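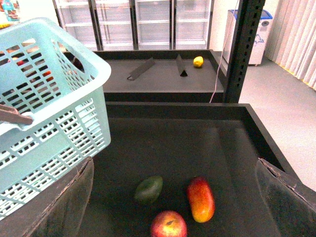 Lộc Lương｜Tiêu 水果店店主，兼早班理货

薄荷蓝的篮子，黑色的浅托盘，托盘里躺着青芒果、红黄芒果和苹果。来过我们店的人，看到这几样颜色大概就知道是 Tiêu 了。我们是 Gudel 街上的一家水果店，店面只有60平方米，卖水果，也教人怎么放水果、怎么挑水果，还给附近的住户配每周的水果篮。这一页本来是我的搭档 Tùng Tôn 要写的，他写了开头就跑去收货了，所以由我接着写，写得长了点，请大家多包涵，实在是想说的东西太多！

我们是怎么开始的

我和 Tùng Tôn 认识得很早，那时候都在 Tremammont 果园打工，他在分拣线上，我在装箱那头。分拣线的活儿听起来枯燥，其实特别有意思，同一棵树上下来的芒果，有的肩膀圆，有的尖，有的向阳那面红得发亮，背阴那面还是青的。站久了，手一掂就知道这只该往哪个筐里去。我们俩中午坐在箱子上吃饭，聊的也是这些：哪一批的香味足，哪一批要再等几天，哪一批皮不好看但切开来甜得不得了。

后来我们常常说，果园里的人都知道怎么吃到最好的那一口，可是水果一进城，这些知识就断了。买的人把还硬着的芒果放进冰箱，过一个星期拿出来，还是硬的，咬一口酸得直皱眉，从此就觉得芒果不好吃。我们替芒果委屈。

于是就有了这家店。Tiêu 是 Tùng Tôn 奶奶从前那个小摊的名字，那时候摊子上主要卖胡椒和干货，夏天顺带卖点果子。我们把名字留了下来，常有客人进门问有没有胡椒，有的，收银台后面一直放着几包，都是给老街坊留的。

为什么用浅托盘

这是我最爱讲的一段，店里的同事听得都会背了，可是每次有新客人问，我还是很高兴从头讲起。

一般的水果摊喜欢把货堆高，看着丰盛，走过路过都有气势。我们刚开张也堆过，芒果山、苹果山，堆得漂漂亮亮的，拍照确实好看。可是到了傍晚收摊，把上面的拿开一看，底下那层总有几只压出了印子，熟一点的更是一按一个坑。芒果熟了以后皮很薄，自己的重量加上邻居的重量，半天就受不住。苹果硬一些，但磕碰过的地方会慢慢变褐，外面还看不太出来，切开才知道。

所以我们换成了现在的黑色托盘，四边有一圈立起来的壁，果子不会滚出去，盘底又浅，只够铺一层。前面一排，后面高一点再来一排，站在过道里，两排都看得清楚。果子和果子之间留空，手伸进去拿一只，不用碰到旁边的。一层铺开以后，每天早上理货也快得多，哪一只该往前放，哪一只该挑出来当天切掉，看一眼就有数。

黑色也是试出来的。我们一开始用过白的，干净是干净，可是灯一照，青芒果看着发灰，苹果也没精神。换了深色底，红的更红，黄的更黄，连青芒果那种带点墨色的深绿都好看起来了。Tùng Tôn 第一天摆好，自己站在门口看了半天，货都忘了进。

青芒果和红黄芒果放在一起，可以吗？

问的人太多，干脆写在这里。

可以放在一个盘里卖，回家以后最好分开。外皮还是深绿的，通常是硬的，但也不绝对，有的品种熟透了皮也是绿的，所以光看颜色靠不住，要用手轻轻捏一下靠近果蒂的地方，再凑近闻一闻。有弹性、有甜香，就是到时候了。红的那种更容易骗人，红色多半是晒出来的，红得再漂亮也可能还硬着。红往橙黄里过渡的那一截倒是值得看，底色转黄，往往说明它在往熟里走。

苹果会放出乙烯，能催着旁边的果子快点熟。想让青芒果早点能吃，就拿一只苹果和它一起放进纸袋，袋口折一下，放在室温里，每天打开摸摸看。不想让它熟得太快，就把苹果拿远一点。我们在店里摆盘的时候也是看着情况来，周末前客人多，会把苹果往芒果边上靠；平常日子就离得开些。

还有一件小事，芒果没熟之前别放冰箱。熟了以后可以放，两三天内吃完，切好的装进有盖的盒子。想做凉拌青芒果的客人另当别论，那就要挑最硬最绿的，买回去当天做，脆生生的，加一点鱼露、糖、辣椒，我能一个人吃掉一整盘。

篮子的故事

薄荷蓝的塑料篮，有人以为是我们特地定做的品牌色，其实是开店前在批发市场里随手拿的。当时只想找一种四面都有孔的，通风，也能看见里面还剩什么。这一款的孔是一排一排的小长方形，上沿是厚厚的卷边，侧面还开了一个大椭圆的提手孔，手伸进去刚好握住，不勒。搬了一天货以后你会非常感谢那圈厚卷边的！

我们拿它装过很多东西：还没来得及上盘的果子，客人预订的，还有回收来的包装袋。用着用着，老街坊就开始说“蓝篮子那家店”，我们也就认了这个颜色，后来再添，还是找同样的。

篮子的规矩也简单。用完就冲，倒扣着晾，晾干才能叠。装过熟透果子的要多刷一遍，卷边底下那条缝最容易藏汁水，夏天不刷干净会招小飞虫。新来的同事头一天学的就是刷篮子，我也一样，每天早上会刷几个，一边刷一边听收音机，算是我一天里最安静的时候。

Jitus 周篮

开店以后没多久，楼上一位腿脚不方便的老太太托邻居来问，能不能每周帮她配好一篮送上去，吃什么由我们定，只要“甜的，好剥的”。我们配了，她很喜欢，她的女儿也要了一份，女儿的同事又要了一份，就这么传开了。Tùng Tôn 给这件事起了个名字叫 Jitus，问他什么意思，他说没有意思，就是念着顺口。

现在 Jitus 周篮一共有2种，一种小篮，一种家庭篮。配法每周都不一样，看 Tremammont 那边来了什么，也看附近别的果农送来什么。里面一定会有今天就能吃的，也一定会有要再等几天的，我们在小卡片上写清楚先吃哪个，后吃哪个。有位客人把卡片都留着，贴在冰箱门上，说看着就像一份水果日历，我听了高兴得一晚上没睡好。

篮子是要还的。送新的一篮来，就把上周的空篮带走，不收押金。有人拿空篮装过玩具，装过袜子，还有人家的猫在里面睡过，还回来的时候带着几根毛，都没关系，我们反正要刷的。如果实在舍不得还，跟我们说一声，按进价让给你。

周篮每周送14条巷子，都是步行或者骑车能到的地方。再远的我们试过，路上颠得久了，熟芒果到手就不是那个样子，所以暂时没有扩。住得远的朋友可以到店里自取，我们放在收银台旁边，写好名字。

我们店里的人

Tùng Tôn 管进货和挑果，脾气急，嗓门大，可是碰到果子的时候手特别轻。他不肯用“特级”“精品”这种牌子，他说果子好不好，客人吃了会告诉我们。所以我们的价签上写的是产地、哪天到的、建议哪天吃，别的不写。

我管摆盘、周篮和账，也管回信。早班的同事负责开箱和上盘，晚班的负责清盘和擦洗，黑托盘每天打烊都要拿起来擦一遍，底下的台面也擦，边角里掉的果蒂、标签碎片，第二天早上一粒都不应该看见。忙的时候大家会混着做，谁手空谁去，没有分得很死。

店里有一张小桌，平时切试吃的就在那里。想尝就开口，不买也没有关系。我们希望大家先吃到，再决定喜不喜欢，芒果尤其是这样，不同品种差得实在太远了，有的像奶，有的像松针，有的带一点点酸尾巴，光看皮是看不出来的。

挑水果小课堂

每个月有一次，打烊以后，把托盘撤下来放到长桌上，大家围着一起摸、闻、切、吃。每次最多10个人，再多就挤不下了，也怕有人够不着。不讲大道理，就是上手。先闭着眼睛捏几只芒果，按从硬到软排个顺序，再切开对答案，每回都有人叫出声来。小朋友可以参加，而且常常比大人排得准！

2月那次讲的是苹果，专门讲了条纹和底色。红苹果上带着黄色的细纹，很多人会嫌不够红，其实不用太介意，红得均匀不均匀，跟甜不甜没有多大关系。可以看看果柄那个凹窝周围，皮是不是紧实，有没有起皱；再拿在手里掂一掂，沉的通常汁水足一些。那天剩下的苹果都煮成了果泥，分装带走，厨房里香得不想关门。

下一次想讲怎么切芒果。听起来简单，可是核的走向没摸准，一刀下去就浪费半边肉。我准备了好几种切法，包括一种从我妈妈那里学来的、不太好看但特别省的切法，到时候一起丢脸。

剩下的果子去哪里

每天都会有熟过头的，这是卖熟果子躲不掉的。还能吃的，当天下午切成果杯，便宜卖；再软一点的，做果酱和冰沙；真正不能吃的才进堆肥桶，由 Tremammont 送货的车带回去。皮和核也一起走。我们做不到一点不浪费，比刚开店那阵子好多了，还在慢慢学。

果酱是意外之喜。起先只是舍不得扔，煮了一锅芒果苹果的，苹果出胶，芒果出香，抹在面包上颜色金黄金黄的。放在收银台边上给大家尝，结果有人连着几天来问什么时候还有。现在有多少果子就煮多少，所以不保证哪天有货，看到了就赶紧拿吧。

来找我们

店在 Gudel 街中段，门口有一排倒扣着晾的蓝篮子，晴天一眼就能看到，下雨天收在屋檐里面。早上开门以后到中午这段时间果子最齐，傍晚来的话，果杯会比较多。自己带袋子、带盒子都欢迎，忘了带也可以借篮子，下次路过还就行。

想订周篮、想报名小课堂、家里的芒果放了好几天还是硬邦邦不知道怎么办，都可以来问，留言、打电话、直接把芒果抱来给我们捏都行。真的有人抱来过，我们捏完又让他抱回去放了两天，后来他特地回来报告说甜。

本页更新于2024年3月，周篮的配送巷子以店里黑板上写的为准。

分享 60　｜　留言 5

留言

阿敏：看完才知道我家芒果为什么老是酸的，一直都直接塞冰箱……今晚就拿出来。

三楼的陈：周篮订了很久了，卡片写得很贴心。建议家庭篮里苹果可以再脆一点，我先生牙口好，喜欢咬得响的。

Lộc Lương 回复 三楼的陈：收到！下周给你们挑硬的，卡片上会标出来。

小鱼妈妈：小课堂带孩子去过，回来以后在超市里也要捏一捏闻一闻，拦都拦不住。请问切芒果那次什么时候开始报名？

巷口修车的：猫毛那个篮子是我家的，不好意思啊。果酱下次煮了能不能帮我留一瓶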